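Small loose toys keep piling up on the play table. How do you sort them?

Filed under: Home & Family > Tidying & Storage > Playroom
3 answers

We have a white play table in the corner of the den, boxed in on the left and across the back with white panels so that things don't roll down behind the radiator. It works fine for that. The trouble is that anything small and hard to classify ends up on it and never leaves.

The big categories are under control. Train track goes in the long bin, stuffed animals go in the hammock, and picture books are on the rail from Wendoletti that we put up in December. What I can't place are the single items: one building block from a set that is long gone, one piece of play food, a puzzle cube, a plate from a tea set, something of mine that came out of a drawer and got adopted. I clear the table at 8 in the evening and by breakfast it has the same kind of mix on it again.

I bought a Biken drawer tower, the one with the shallow drawers, and labeled the drawers by type. The kids are 3 and 7. The younger one can't read the labels and the older one says nothing fits any of them, and I can see the point. I've been using the blue plate as a catch-all for now, but it's shallow and only takes one thing of any size.

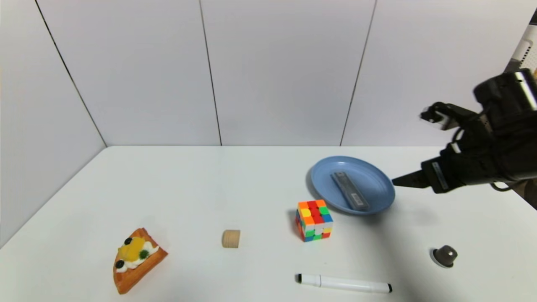

The puzzle cube should not be stored with the play food, in my opinion. Ours got a sticky film on it from sitting in the food basket and I had to go over every side with a damp cloth and a toothpick. Keep anything with moving parts in its own spot, on a shelf if you have one. The cube is also more likely to get picked up if it's out where someone can see it. In the bottom of a drawer it will stay there until you move house.

For the rest, I'd stop sorting by type. You have too many types with one thing in each. Sort by who uses it and where. We did this with two open trays, one for each kid, and a third for things that belong in another room. The third tray gets carried around the house once a day and emptied. It takes a couple of minutes. Anything that is still in a kid's tray and hasn't been touched after a month goes up in the closet, and if no one asks for it, it gets donated.

You can keep the drawer tower. Put craft supplies in it. Shallow drawers are good for paper and markers and not much good for anything round.

Marked helpful by 62 readers

Second answer

Get a bigger bin.

I mean it, though I know it isn't what you asked. We had labeled boxes for 2 years and spent more time on the boxes than the kids spent on the toys. Now everything goes in one bin and they dig. They find what they want. The only things I pull out are puzzle pieces and anything with a battery in it.

Marked helpful by 9 readers

Third answer

I agree with most of the first answer but want to add something about the odd blocks and the play food, which were the hard part for us.

Single wooden blocks: don't keep a container for them. Put them in with whatever set is closest in size, even if they don't match. Kids don't care. A short round block makes a good chimney, a table for a doll, or a cheese. Ours has been all of those. If it really bothers you, a school or daycare will usually take loose blocks.

Play food: give it one basket and keep it next to the toy kitchen or wherever it gets served. If you don't have a toy kitchen, a lower shelf is fine. Slices of cake and pie are the ones that wander the most in our house because they get handed to people. The rule here is that whoever gets handed a slice has to put it back in the basket, including grown-ups. The plates live in the same basket, standing up along the side, so using one as a catch-all isn't an option anymore. I'd take your blue plate off that job. Once it has something in it that isn't food, the plate counts as a storage dish in everyone's mind and the tea set is short a plate.

Drawer labels: for a child who can't read, use a photo of what goes inside. I printed mine small and taped them to the drawer fronts with clear tape. Drawings worked less well. The Emska label sleeves fit most drawer fronts if you don't want tape on them, but measure first. They come in one width, and the ones I ordered were too wide for the top drawer.

On the table itself, if it's walled on two sides, things get pushed to the back and the corner turns into the pile. We had a similar one from Kemeys and took off one of the side panels. Fewer things stayed on it after that. Some did end up on the floor, so it depends which you'd rather deal with. I spent maybe 80 cents on felt pads to cover the screw holes.

Also, 8 in the evening is late to be doing this by yourself. We moved it to right before dinner, when everyone is still up and wants to eat, and it goes a lot faster.

Marked helpful by 31 readers

This question is open to new answers. Sign in to add yours.

Related questions
How to get sticker residue off a wooden toy box
Best height for a play table for two kids of different ages
Drawer tower leans forward when the top drawers are open
What to do with puzzles that are missing pieces
Cleaning play food that can't go in the dishwasher
Rotating toys: how often is too often?

Contact us | House rules | Privacy | © Home & Family Answers | Back to top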